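Progress report to the Steltus fund, November

Hi all,

Quick version first: we're on schedule, we're a little under on hardware, and I need a decision from you on the second hand before the quote runs out. The long version follows, and I'll try to keep the shopping list readable this time!

You'll remember the plan was to spend the first half of the grant finding out what a proper picking cell needs before we go and buy one. So most of my time this past month went into the bin tests. I'd budgeted for a molded tote from Stivby, but we've been running with a shallow sheet-metal bin on a table and I've come to like it. The sloped walls give the fingers room to come in from the side, and it takes a beating. I'd like to drop the Stivby order and have a second metal bin bent up locally (the shop quoted $197, delivery included).

The parts are still the plain red and green blocks. I know a couple of you were hoping to see real product by now, and it's coming, but I want the block numbers solid before I start paying for samples. Blocks lying on their own are going well. Blocks lying up against each other are where we lose time, and that's what I'm working on now.

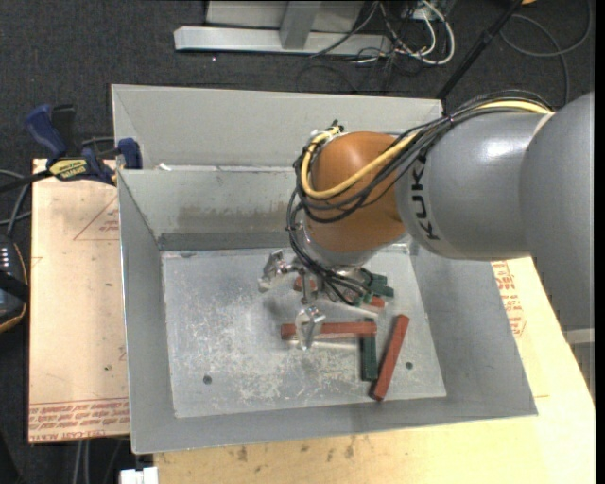
The KUKA arm and hand over the bin, with two red and two green blocks on the floor plate.

Now, money. The biggest open item is the spare hand. We have one, and if a finger goes, everything stops until it's fixed. Leitner will hold a refurbished finger set for us at $945, and I think we should take it. A whole new hand would be nicer, sure, but that's a next-year conversation and I haven't put it in the plan.

Second is cabling. Right now the cables run over the top of the arm and hang down past the joint toward the hand, and I'd like a proper dress pack and clips before we start the long unattended runs. I've set aside $500 for that. Ladent has a kit that looks right on paper — I'm waiting on their drawing to check the bend radius.

Third, a real bench. The table has been fine for slow moves, but I want something bolted down before we speed up, with fixed mounts for the bin so I can stop using clamps. No quote yet. I'll have one by the next report.

What I need from you: a yes or no on the Leitner fingers by Tuesday. They hold quotes for 7 days and ours is already ticking. The bin and the cable kit both fit inside the existing equipment line, so I'll go ahead with those unless I hear otherwise.

Call me any afternoon if you'd like to talk through the numbers. I'm usually at my desk after 2.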